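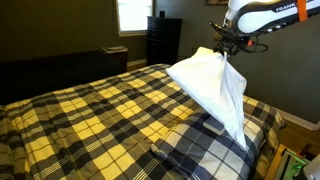
**Bedding Exchange for Furnished Residences**

The Housing Office of the Warnora Residence will conduct its annual bedding exchange in August. The exchange covers all 154 furnished rooms and applies to comforters, pillows and pillowcases. Mattress covers are handled separately at move-out.

Residents are asked to remove personal blankets and cushions from the bed before the day assigned to their floor. Pillows should be left at the head of the bed, with the comforter laid flat over the mattress. Plaid and plain sets may be combined, and matching pillowcases are not required. Items left on sofas, side tables and dressers will not be collected.

Last year the office replaced 101 pillows and returned more than 534 laundered pieces to circulation. Estela Sepúlveda, who oversees linen supply, reports that most replacements involved flattened filling.

Residents who prefer to keep their current pillows may submit a written request to Riaan Mathebula at the front desk. Each room may retain up to two. Requests for allergy-safe bedding should be addressed to Slavica Shehu and will be given priority.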